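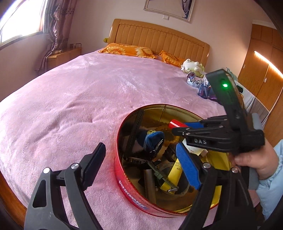

Gripper notes, part 4

I said in the last post that I would believe in the two-handed setup when it got through a whole tin without me swearing at it. I am not there yet, and I'd like to put down why before Sem Bosman writes his own version on the workshop page and makes it sound like a triumph.

For anyone who skipped the earlier parts: Sem and I each have a bench at Nelgate, and since last May we've been trying to get a cheap arm to tidy small things out of a container. The arm learns from recordings of a person doing the job with hand-held grippers. That was Sem's idea. Mine was to bolt the thing to a table and write rules for it, which he still brings up.

The recording half is at home now. The benches at Nelgate are all grey laminate under strip lights, and everything we taught the arm there fell apart the moment it saw a different surface. So the tin goes on the bed. A pink fleece blanket is a rotten work surface, which I suppose is the point. It creases, the tin leans, and your knees move everything. Lorna Kerr told us months ago we should be practising on furniture people own and I argued with her for an entire evening. Fine.

What I'm less sure of is the contents. Beads, straps with buckles, a cloth pouch, a bottle with a paper tag on it, all in one round tin. Sem's view is that a messy tin teaches more than a neat one. My view is that a messy tin teaches the arm about that tin. We did 60 takes and I threw out 53 of them. Some were my fault (wrong finger angle, tin dragged along with the strap), some were his, and a good few were just dull, with one gripper hovering while the other fished about. He says the dull ones are useful too. I've yet to see anything that backs this up.

The beads are the worst. You pinch one and the whole string comes along, or none of it does, and I can't write down what I did differently. Straps are nearly as bad because they catch on whatever is underneath. The bottle is easy and I don't trust the easy ones, as they make the numbers look better than they are.

Then there's the shiny inside of the tin. Everything in there shows up twice, once as itself and once as a smear of colour up the gold wall. I've asked Gunnlaugur Fogh whether to line it with paper. He said leave it, a real tin is shiny. He doesn't have to label the stuff.

Hardware, briefly. The finger pads come in different colours, which I'd put down to fuss until I tried to work out from the footage which finger was which. I withdraw that complaint. The pivot screws I do still complain about. They work loose, the fingers develop a wobble, and you only find out when you watch it back. I've started checking them with the small driver every few takes. Thread lock is on order from Kuipers, and if it gums up the pivots I'll be very annoyed with whoever on the forum suggested it.

The other problem is wrists. After three hours of this mine are useless, and you can tell from the recordings – the last lot are slow and sort of sulky. An arm that learned from those would be no good to anyone.

Plan for the next session is one item type at a time, straps first, then put the lot back in together. Sem thinks it's a waste of an afternoon. We've agreed to train on his way and my way and compare on a tin neither of us packed. Rasmus Grīnberga is packing it and has been told not to be clever.

Results when I have them, or a short silence if his way wins.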